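# Plovia bread set: teleoperated demonstrations

September 25, 2021. Notes and picture by Tamer Mahasneh.

This page covers the bread and basket portion of the Plovia set. All demonstrations were given by remote control, with the operator driving the follower arm from a leader handle. The set holds 1,715 episodes; the first 1,000 were logged with the older Briden controller.

Two-finger gripper with ribbed gray pads, open above the fabric-covered table. The braided loaf and the knotted bun are in the wicker basket. 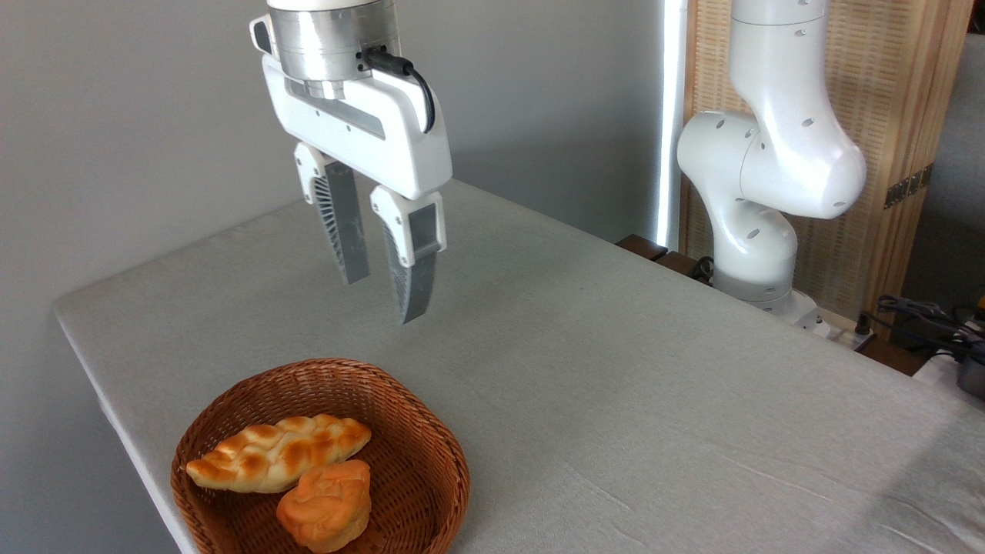
Episodes with a dropped connection were discarded at the logging stage. Gripper width is stored as a commanded value and a measured value, and the two should not be mixed in training. Time stamps come from the Jumis recorder.

Operators completed 19 practice runs before their episodes were kept. Hand-guided runs on the same task are planned for December and will go on a separate page.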